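# Pushing blocks with a single rod – how do you keep them from turning?

**usau_bench** wrote on 24/06/2019:

Hello all, first longer post from me, please excuse my English.

I build in the shared workshop in Stakham, where we have one small arm for all members. My project is a sorting task without any gripper. The arm has only a straight rod with a rounded end, and it must push small plastic shapes on a wooden board until they stand in groups. I wrote the control program myself and I called it Dotance.

The planning part works well. My problem is the contact. When I push a cube in the middle of a face it goes straight for a short way, and then it starts to turn. With the star it is worse, because the rod slides from one arm of the star into the gap, and then the star jumps.

The board is fixed to the perforated table, so it does not move. I checked this first.

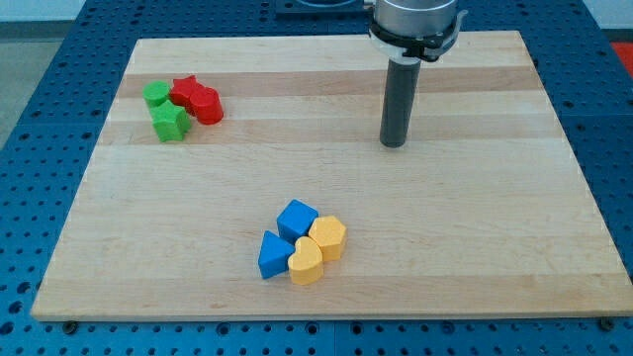

At the moment I push slowly, in steps of 10 mm, and after every step the program looks again where the block is. It is safe but very boring to watch. I would like to make one long push and correct during the movement. Has somebody done this with a single point of contact?

---

**plywood_pete** wrote:

Welcome! One point of contact is never stable when you push. It is like balancing a broom. If you don't correct, the block will always turn away sooner or later, however exact your aim is.

My advice is to change the tool. Put a flat bar at the end, or two rods next to each other, and half of your trouble is gone. I did this on my own arm at home and never went back.

---

**usau_bench** wrote:

Thank you for the answer. I know that a flat bar would be easier, but then I cannot go between two blocks that stand close together. With the rod I can go in from the side and separate them. For me this is the interesting part of the project.

---

**gearlash** wrote:

I don't agree with Pete. A rod is fine if the loop is fast enough. How often does your camera give you a new position? If it is only 2 times per second, you will see the error when it is already too big. Also, what is the tip height? A rod that hangs too high pushes near the top edge, and the tall shapes want to tip over.

---

**usau_bench** wrote:

You guessed almost right, it is slow. The camera itself could be faster, but my color detection takes most of the time. The tip moves 2 mm over the wood when it pushes. Between the pushes I lift it a little.

---

**gearlash** wrote:

Then the height is good and I would leave it. Work on the detection. Search only in a small window near the last known position, you don't need the full picture every time.

---

**plywood_pete** wrote:

I still say the tool is the cheap solution and the software is the expensive one. But it is your evening, not mine :)

Another question, did you put something on the board? Glued strips can have different friction, and across the grain it is different again. I would cover it with one sheet of thin plastic.

---

**humphreys_oil** wrote:

Please don't cover it. Sand it lightly, and then use a little paste wax, well rubbed out. I make cutting boards and the surface becomes very even. Plastic sheet makes bubbles and lifts at the corners.

---

**usau_bench** wrote:

The wood is without any treatment from me. I did not think about the grain at all, but now I remember that pushes to the left and right go better than pushes to the back. I will test both directions and write down the numbers before I change anything.

The small window is already in the code since this afternoon. The heart is still turning, but it turns later.

---

**gearlash** wrote:

For the heart, push at the point or at one of the long sides, and never between the two lobes if you want to steer. The rod sits nicely in there, but then you can only go straight.

---

**usau_bench** wrote:

That explains a lot. I was always choosing the lobes, because it looked like the safe place. I will try the long side tomorrow when the arm is free, and in July I can have it for a full weekend.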